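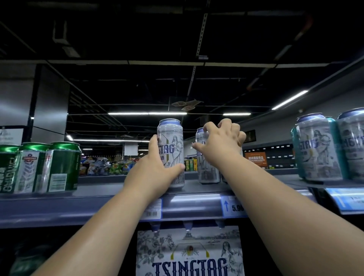
Tall cans on a supermarket shelf.

Unit pricing on shelf labels should use one base unit per category, and the base should be fixed by rule. At present the store picks. In the Brarkmont branch I use, one drink is priced per 100 ml, the next per liter, and multipacks per can. A shopper comparing the three has to do two conversions, and most will do none.

I checked 619 labels there in November. On 612 a unit price was present, so presence is a solved problem. Consistency is the open one. Deividas Paulauskas argues that phones make the label redundant. I disagree: a phone lookup takes longer than the decision it supports. 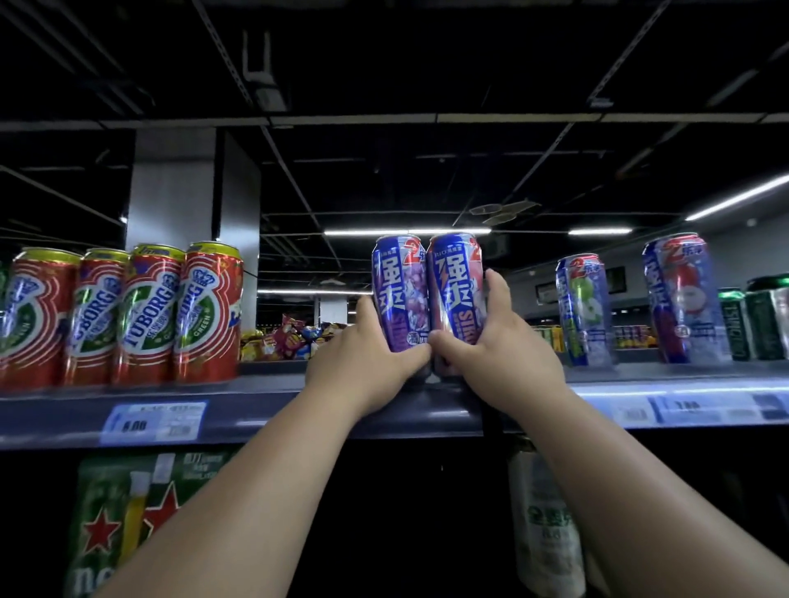
Type size matters as well. A unit price set at a third of the height of the selling price is legible at arm's length only on the upper shelves. Flidham prints both at equal height, on the same stock, with the same printers. Rasmus Lill objects that equal height confuses older customers. He may be right for the first week. Deposits should stay out of the figure entirely and go on a separate line.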